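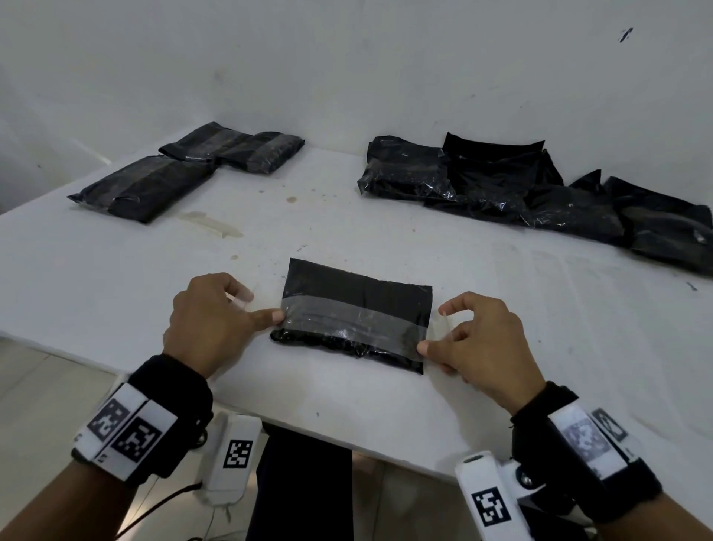 Taping a black plastic package by hand at the packing table.

Wostgate Sets Equipment Budget for Packing Automation
24/05/2024
By Eleri Lloyd

Wostgate has approved a two-year equipment plan for its packing department, the company said Friday. The plan provides for 2 robotic packing cells, with the first order to be placed once supplier trials are complete.

Quotations have been received from Falent and Werkeo. Both were asked to price a cell that can close and tape soft film packages, a task now done by hand at 79 benches.

"Flexible packaging remains the hardest item to specify – a rigid carton is a much simpler purchase," said Torbjørn Aasen, head of equipment planning. Each supplier must complete a run of 300 packages before a contract is signed. Training and spare parts will be budgeted separately.

Comments

Gwion Dafis
Does the budget cover maintenance after the second year? Ours did not, and we paid for it.

Hường Nông
I would like to see the trial results published.

Glenys Griffiths
300 packages seems a short run for film that creases that easily.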